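Landadach Manipulation Group
Minutes of the demonstration meeting, May 2, 2018
Lidville site, upstairs room
Present: Graziella Piras (chair), Jenő Vida (minutes), two operators from the day shift
Apologies: Tóth office

1. Cloth cutting by hand demonstration
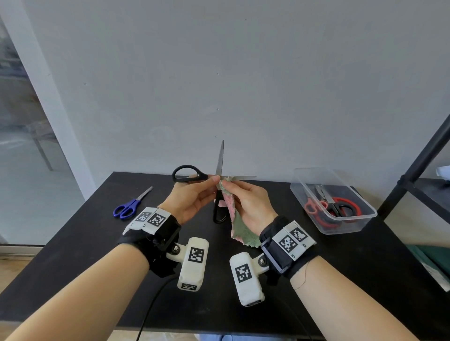
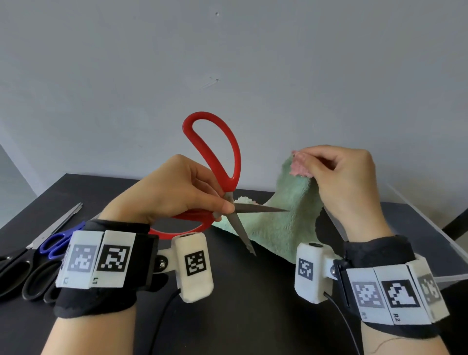
Cloth cutting with wrist trackers on both arms: black-handled scissors (first), red-handled scissors (second).

Graziella said the task stays two-handed. Left hand has the scissors, right hand holds the cloth. Operators asked if they could swap hands when tired. Agreed no, as the Gason arm pair is set up with the cutter on the left.

The operators find the small pieces of cloth harder to feed between the blades than a lifted towel corner. Jenő wants both kept in the set.

2. Review of recordings

17 demonstrations were checked. 12 were accepted. Three were rejected for lost tracking on the right wrist, the others for a hand passing in front of the scissors at the moment of closing. Operators are asked to keep the marker faces turned up and to pause with the blades open before each cut.

Straps: one operator reported that the left one slips after a long run. Jenő will order a narrower size.

3. Remote control

Graziella tried the same task on the Gason pair with the hand controllers. Closing the blades is fine. Holding the cloth tight is not, and she dropped it nine times in one session. Remote control will be used for pick and place only until the grip setting is changed. Cutting will be taught by hand demonstration for now.

4. Actions

Jenő: straps, and a written start position for both hands.
Graziella: grip setting, with the Tóth office.
Operators: repeat the rejected recordings.

5. Any other business

The room booking runs to December. The next meeting will be held in the same room, date to be sent by email.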